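Collecting the Demonstrations

All demonstrations for the kitchen tasks were recorded by remote control. The operator sat at a desk beside the counter and moved a small leader arm, and the robot copied its joint angles. We first tried guiding the arm by hand, as in our earlier work on the Gindwood bench. Hand guiding is easier to learn, but the operator's own arms and shoulders kept getting between the cameras and the objects, and the policies trained on that data did poorly once the person was gone from view. Remote control removed this problem at the cost of slower demonstrations and a longer practice period.

We used two operators. One had done this kind of work before on the Jokovance arm, and the other had never moved a robot. Both practiced until they could finish a task without stopping to look at the controls. Practice runs were not saved.

The set covers seven tasks and holds 271 demonstrations after filtering. The largest share, 52, belongs to the bowl task, in which a green bowl has to be moved between the wooden tray and the open counter. It was the hardest of the tasks to teach. The bowl can only be held by its rim, and a grasp that is slightly too shallow lets it tip. The wooden tray has raised sides, so the operator also has to lift high enough to clear them before moving sideways. Other items were left on the counter during recording, including plush toy fruit on a plate and a container of cereal. We did not want the policy to learn on a bare surface and then fail in a real kitchen.

Figure 2. Work at the counter. Top: the plate of plush fruit beside the open wooden tray. Middle: the gripper over the edge of a green container, from the wrist camera. Bottom: the gripper reaching toward the green bowl in the tray. 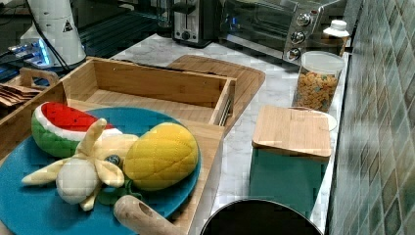
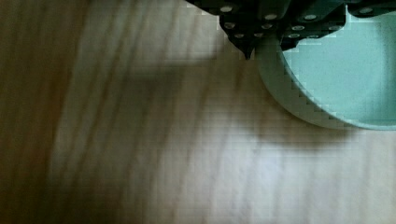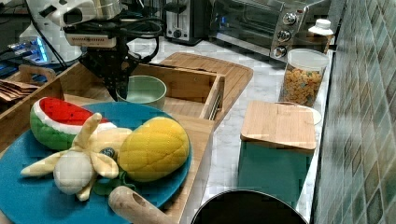

Operators were told to approach slowly, close the gripper only when the arm had come to rest, and open it again if the grasp looked wrong. We kept the demonstrations in which a bad grasp was noticed and corrected. Early versions of the policy had been trained on clean runs alone, and they had no idea what to do after a miss – the gripper would close on air and carry on to the goal with nothing in it. Runs in which an object fell off the counter were thrown out, as were runs where the leader arm lost its connection.

Filtering was done by Farhad Asadi, who watched every run at double speed and marked the start and end of each grasp. The marks were later used to trim idle time. Long pauses turned out to be harmful. A policy trained with them would often stop above an object and stay there, and cutting the pauses fixed most of this.

We also looked at differences between the operators. The experienced one moved in longer, straighter paths and tended to come in from the same side every time. The new operator made more small corrections near the object. Training on the new operator's data alone gave a slower policy, but it recovered better when an object was shifted during the approach. We mixed both sets for all results reported below and did not weight one over the other.

Recordings were stored in the Predeo format with joint positions, gripper width, and camera streams on a shared clock. The wrist stream was the most useful close to contact and the fixed view mattered more while the arm was crossing the counter. The effect of removing either stream is covered in the next section.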